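# Table session safety checklist, with comments

Wornton Robotics Club, student project "Nornaren" (cloth handling with hand-held grippers)
Walked round and filled in by Brigitta Camenzind, Saturday, November 30, 2024
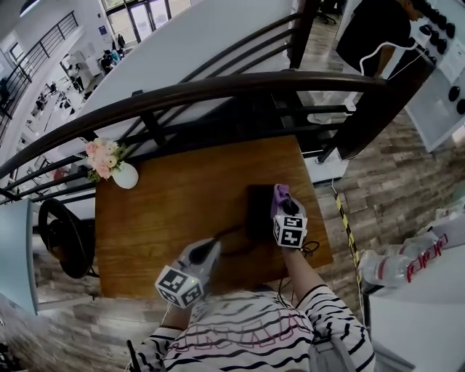

I've kept to the same order as the September sheet so that anyone who likes to can lay the two side by side, and I've written rather more in the comments than the form strictly has room for (sorry, Meinrad, I know you have to file it). Where I've put "OK" I looked at the thing myself. Where I've put "OK, told" I'm going on what one of the students told me, and I'd like somebody to look again before the next session.

## 1. The upper floor and the way in

- [x] **Route from the stairs to the table clear of bags and coats.** OK. Much better than in September, when I climbed over a cello.
- [x] **Caution tape down on the floor beside the table.** OK. The yellow and black is easy to see against the planks. One of the older tapes had started to curl at the end and I pressed it flat with my shoe, which will do for a week and no longer. Please put a new roll on the shopping list.
- [ ] **Nothing stored or balanced on the handrail.** Not OK when I arrived, OK when I left. It was a pencil case, and it belonged to a very apologetic young man who moved it at once. People sit and work on the floor below us, so I do want everyone to treat that rail as a rail and never as a shelf, however handy it looks when your hands are full.
- [x] **Chairs pushed in or well back when not in use.** OK. The office chairs do like to wander, so give them a glance whenever you change places.

## 2. The table

- [x] **Top clean, dry and free of splinters.** OK. I ran a hand along all the edges. It's a lovely table and I should hate to see it scratched, so no screwdrivers on the bare wood, please; there's a cutting mat in the Zesasen box.
- [x] **Only the things for the task within reach.** OK. The flowers may stay as long as they stay in the far corner. I was asked whether they counted as a hazard and I said a vase has water in it, so keep it away from the chargers and we'll all be happy. They cheer the place up no end.
- [x] **Drinks off the working table.** OK. Bottles go on the white surface to the side with their caps screwed on. Hot drinks stay downstairs, and that includes teachers and it includes me.
- [x] **Cloths free of pins, tags and loose buttons.** OK. I went through the whole bag. One tea towel had a safety pin in the hem, which I've taken out and put in my coat pocket, where I expect to find it in the spring.

## 3. The hand-held grippers

- [x] **Jaws open and close freely, with nothing catching.** OK for the pair in use. The spare pair is stiff on one side. Meinrad Sutter thinks it wants cleaning and I think it wants a new spring, and we've agreed that he may clean it first.
- [x] **Tips sound, no sharp edges.** OK. If a tip splits, stop and swap it. Please don't glue it in the middle of a session, as the smell goes all through the stairwell.
- [x] **Marker cubes firmly mounted.** OK. I gave each one a gentle wiggle. Gentle is the word: the printed faces must stay clean and flat or the tracking goes astray and you lose the afternoon's recordings. Carry the gripper by its handle, never by the cube.
- [ ] **Cables tidy and not pulling.** Needs work. A dangling cable is easily caught under a forearm, and I'd like a soft tie at the wrist and enough slack to reach across the table. Tokarz, our other project group, have a bag of fabric ties they've offered to share, so do go and ask them nicely.
- [x] **Indicator light checked before starting.** OK, told. The students say they look for green every time. I'd be glad to have it written in the session log as well.

## 4. The person holding them

- [x] **Sleeves close at the wrist or pushed up, long hair tied back.** OK. Nobody had to be asked twice.
- [x] **Rings and dangly bracelets off.** OK. There's a saucer for them on the windowsill downstairs. Do remember to collect them, as I still have an earring from September.
- [x] **Breaks being taken.** OK, told. We settled on 25 minutes at the table and then a proper stand up and stretch, and I'm assured that the kitchen timer is being used. The grippers don't weigh much, but you hold your wrists at an odd angle and you do feel it later on. If your hands ache, say so and swap with your partner. It doesn't matter in the least if the folding set isn't finished.
- [x] **At least 2 people present during every session.** OK. This one isn't up for discussion, even for a quick try-out.

## 5. Electrical and the wall panel

- [x] **Panel with the black knobs left alone by club members.** OK. It belongs to the building and we have no business with it. If you think something on it needs changing, fetch a member of staff.
- [x] **Hanging cables by the wall kept out of the walkway.** OK, but keep an eye on them when you carry boxes past.
- [x] **Chargers unplugged at the end of the day.** OK, told. The last person out initials the sheet.
- [ ] **First-aid box complete.** Short of plasters, and the eye wash has gone out of date. I'll bring both on my next visit.

## Comments and things to do

The group has now recorded 158 cloth folds, and the log is properly filled in for every one, so my thanks to whoever has been keeping it in such neat handwriting. Last time I left nine jobs on the list and all but one were done before I came back. The one left over is the label for the spare gripper drawer, and I've written it out myself on the back of this sheet, so it only needs cutting out and sticking on.

Still open after this visit:

1. Soft ties for the gripper cables (ask Tokarz).
2. New roll of floor tape, and replace the curling strip.
3. Spare pair cleaned, then tried again with me there.
4. Light check added to the session log.
5. Plasters and eye wash (me).

Sessions may carry on with the pair now in use, provided the cables are tied before anyone sits down. The spare pair stays in its drawer until item 3 is signed.

Checked: B. Camenzind
Copy to: M. Sutter, and one for the folder by the stairs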